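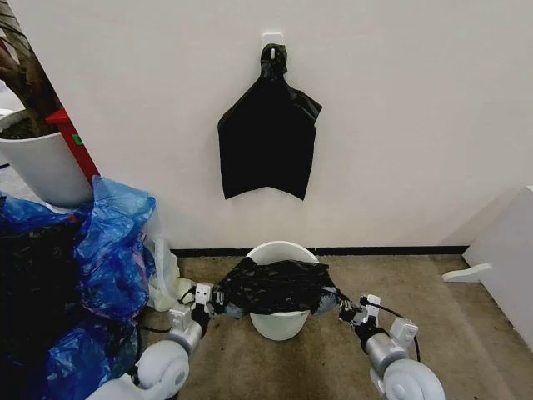 Temps de lecture : 6 min

Imprimer | Envoyer par e-mail

Avril, rédigé par l'équipe manipulation du projet étudiant Flumivska

Ticket 749 : pose du sac noir sur le seau, le sac reste en travers de l'ouverture

État : résolu, un point ouvert
Composant : tâche « sac-seau », bimanuelle
Priorité : haute (épreuve qualificative de la coupe Climulthorpe)

Symptôme

Les deux pinces saisissent le sac par ses bords latéraux, l'amènent au-dessus du seau et tirent vers l'extérieur. Le sac se tend d'un côté à l'autre du rebord mais ne descend pas. Il forme une nappe plissée sur l'ouverture. La séquence se poursuit, les pinces s'ouvrent, le sac glisse d'un côté ou reste posé sur le seau comme un couvercle. Le règlement de l'épreuve demande que le fond du sac soit à l'intérieur et que le bord soit rabattu sur tout le pourtour. Score de la phase : zéro.

Le défaut apparaît avec la politique apprise et avec la séquence scriptée. L'hypothèse d'un mauvais entraînement a donc été écartée dès le premier jour, au moins comme cause unique.

Configuration au moment du signalement

- Seau blanc en plastique, petit modèle, rebord roulé, posé sur la moquette, au pied du mur.
- Sacs noirs de 9 microns, non parfumés, sans lien coulissant.
- Sac de référence suspendu au crochet adhésif, à l'aplomb du seau.
- Pinces : doigts noirs d'origine, sans revêtement.
- Contrôleur Lorotero, profil « textile souple », limite d'effort à 100 % de la valeur d'usine.
- Jeu de démonstrations : 2738 épisodes, tous les coloris de sacs confondus.

Étapes de diagnostic

1. Vérification de la calibration main-œil. Écart conforme. Les deux pinces arrivent à peu près à la même hauteur, juste au-dessus du rebord. Rien à corriger.

2. Relecture des journaux du poignet gauche. Un pic d'effort au moment de l'écartement, présent dans tous les essais ratés et dans une partie des essais réussis. Non discriminant.

3. Remplacement du sac noir par un sac bleu de la réserve. Le défaut disparaît dans la majorité des essais. Les sacs bleus sont plus épais et s'ouvrent dès qu'on écarte les bords. Les noirs collent sur eux-mêmes.

4. Pré-ouverture manuelle du sac noir par un opérateur avant la prise. Le défaut disparaît complètement. La trajectoire des bras est donc correcte, et la cause se situe avant l'arrivée au seau : le sac est saisi fermé, les deux parois ensemble.

5. Contrôle de la prise image par image. Confirmé : chaque pince serre les deux épaisseurs. L'écartement tend alors les deux parois l'une contre l'autre et ferme l'ouverture au lieu de l'agrandir.

6. Essai avec limite d'effort réduite. Aucun effet sur l'ouverture, et la pince droite lâche plus souvent. Valeur d'usine rétablie.

Cause retenue

Saisie en double épaisseur. Dans les démonstrations, les opérateurs frottaient le sac entre les doigts de la pince avant de l'écarter. Ce mouvement est court et peu ample. Le filtre de prétraitement le supprimait comme tremblement de téléopération. La politique n'a donc jamais vu le frottement, seulement son résultat. Pour la séquence scriptée, le mouvement n'avait tout simplement pas été écrit.

Correctif appliqué

a) Désactivation du filtre sur les segments où une pince est fermée et l'autre à moins d'une largeur de doigt du sac.

b) Ajout d'une phase « décollement » : la pince droite garde le bord, la gauche fait un aller-retour latéral, relâche, reprend la seule paroi avant. Si l'effort mesuré reste celui d'une double épaisseur, la phase recommence.

c) Ajout d'une phase « gonflage » après l'écartement : montée verticale rapide des deux bras, puis descente. L'air ouvre le fond. Vitesse plafonnée par le profil Lorotero, ne pas chercher à la dépasser, le contrôleur passe en défaut et il faut reprendre la mise à zéro.

d) Descente des pinces de part et d'autre du rebord avant ouverture des doigts. L'ancienne séquence ouvrait au-dessus.

e) Réentraînement sur le sous-ensemble des sacs noirs uniquement. Le mélange des coloris sera réintroduit plus tard.

Résultat

La séquence scriptée passe l'épreuve avec le seau standard. La politique réentraînée passe aussi, avec un temps de cycle plus long dû aux répétitions du décollement. Le temps reste dans la limite de l'épreuve.

Régression observée puis corrigée : avec le gonflage, le câble du poignet droit touchait parfois le bord du seau en fin de descente et le déplaçait. La boucle de câble a été raccourcie avec une attache supplémentaire côté avant-bras. Vérifier l'amplitude complète du poignet après toute intervention à cet endroit, la première attache posée était trop serrée et bloquait la rotation.

Point ouvert

Le seau glisse sur les zones usées de la moquette quand les deux bras ne tirent pas avec la même force. Le règlement interdit de le fixer. Deux pistes : équilibrer les efforts en boucle fermée, ou faire descendre les deux pinces en léger décalage. La seconde est plus simple à écrire. Le suivi se fait dans un ticket séparé.

Consignes pour les séances suivantes

Ne pas réutiliser un sac noir déjà posé, les plis faussent la mesure d'épaisseur. Le remettre avec les sacs noirs usagés et prendre un sac neuf. Noter le coloris dans le champ prévu, pas dans le commentaire libre. Avant chaque série, lancer le script de mise à zéro du module Ndung'u (estimation d'effort) doigts ouverts et à vide. Une mise à zéro faite avec un sac dans la pince rend la détection de double épaisseur inopérante sans qu'aucun message ne s'affiche.

Le ticket passe à « résolu ». Il sera rouvert si le défaut revient avec un autre lot de sacs.

Commentaires (4)

bras_gauche
Même problème chez nous avec des sacs de congélation. Le décollement marche, mais on a dû coller du silicone fin sur les doigts, sinon la paroi avant échappe une fois sur deux. Vous avez essayé ?

equipe_flumivska
Pas encore. Le règlement Climulthorpe autorise les revêtements à condition de les déclarer avant l'inspection. On garde l'idée pour la finale.

tp_meca2
Question sur le point 6 : la limite d'effort réduite, c'était sur les deux pinces ou seulement la droite ? Chez nous la droite lâche même à la valeur d'usine.

equipe_flumivska
Les deux. Si elle lâche à la valeur d'usine, regardez d'abord l'usure des doigts puis la mise à zéro.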